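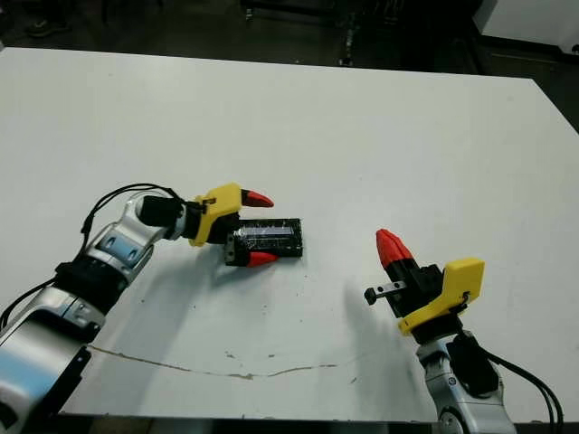

White table, yellow gripper.

Back on the choux pastry this evening, friends, and I'm determined that the December éclairs won't be flat like last year's (my poor mum was ever so polite about them!) 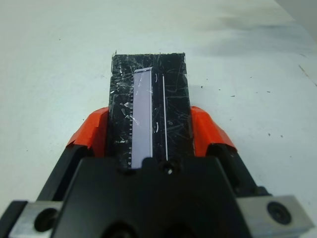 So I've gone up to four eggs, beaten in a little at a time, and I'm leaving the oven door firmly shut for the first 15 minutes, however much I want to peek.
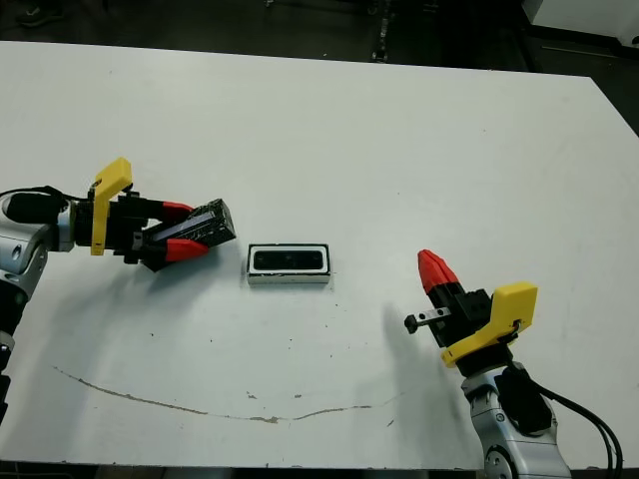 Piped 11 on the big tray, with 100g of dark chocolate set by for the tops. If you've a filling you love that isn't plain cream, do tell me, I'm all ears!

Oct 9, 2025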